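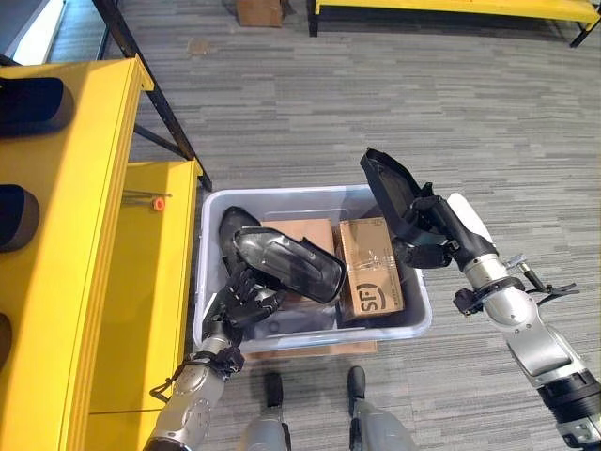 Visit report: Skerden open afternoon, humanoid handling and safe working practice

I went up to the Skerden site in January with two others from our maintenance group. The invitation promised a look at their humanoid work and a session on the site rules that go with it. We run fixed arms behind fencing at our place and have been asked to write a procedure for a machine that walks, so the rules were the part I wanted. I've kept these notes mostly to that.

Getting in

Sign-in was at 1:30 pm at the side door off the car park. Everyone does a short induction, including people who have been before. Closed shoes, no lanyards, hair tied back, phones away once you're past the second door. Ilham Ngau, the floor supervisor, took our group through and stayed with us until the end.

The work

The robot was standing at a translucent white plastic bin on the carpet, with a black shoe-like shell in each hand and cardboard boxes in the bin. Yellow shelving was next to it on the left, with more dark pieces along the edge. They call this the bin task. It has two arms and black multi-fingered hands, and its feet are right up against the work, which matters for the rules further down.

The floor rules

Skerden has them on one laminated sheet, headed Tolen (their name for the internal procedure, I didn't catch why). The ones I copied:

Nobody enters the marked zone while the arms are enabled. The zone is 2 metres from the robot's centre line and moves when the robot's station moves, so it is re-taped each time.

One person holds the stop and does nothing else. They don't carry parts, answer the phone or talk to visitors. If they need to speak to someone, the arms are disabled first.

Parts are topped up only with the arms disabled and the key out. The person topping up carries the key.

Anything dropped stays where it fell until the task is stopped. Ilham said this is the one new staff break most often.

Nothing goes on the floor within a step of the feet unless it is on the task sheet. Bins and boxes count, and so do loose cardboard and offcuts.

Stop holders swap every 30 minutes. Both names go in the log with the time.

Fall risk

This took up most of our questions. On a fixed arm, cutting the power leaves you with an arm that has stopped. A standing robot can go down when its power is cut, and their assessment treats the fall as a hazard of its own. They have two kinds of stop written up. The first holds the robot in its pose and is used for nearly everything. The second removes power completely and is for when a person is already in contact with it. Everyone who holds the stop is signed off on both, and the sign-off lapses after 52 weeks.

I asked whether they lean on a published standard for that. The answer was that they started from the general machinery risk assessment process and wrote the walking parts themselves, with an outside reviewer from Van Dijk checking the draft. We should expect to do much the same.

Records

The log is a paper book. Each run gets a line with the task, the station, the stop holders and any stop used, with the reason in plain words. "Operator unsure" is an accepted reason and doesn't get followed up as a fault. There were 300 lines in the current book. I thought the paper was a bit old-fashioned until I saw how quickly they could find an entry. A scanned copy goes to Istden, their sister site, at the end of each month.

What I'd change

The sheet doesn't say what a visitor should do if the robot falls. Ilham agreed it should and wrote it down. I'd also like the zone size tied to arm reach plus height, in place of one fixed figure, because a taller machine would need more room. The print on the sheet is too small to read from the tape line.

For our procedure

Copy the single-job rule for the stop holder as it stands.
Write two stops, with separate sign-offs.
Add a floor clearance check before each start, done by the person holding the key.
Ask Skerden for a clean copy of the Tolen sheet and the blank log page. Ilham has offered to send both.

We were out by 4 pm. Parking is free but the lower lot floods, so use the top one.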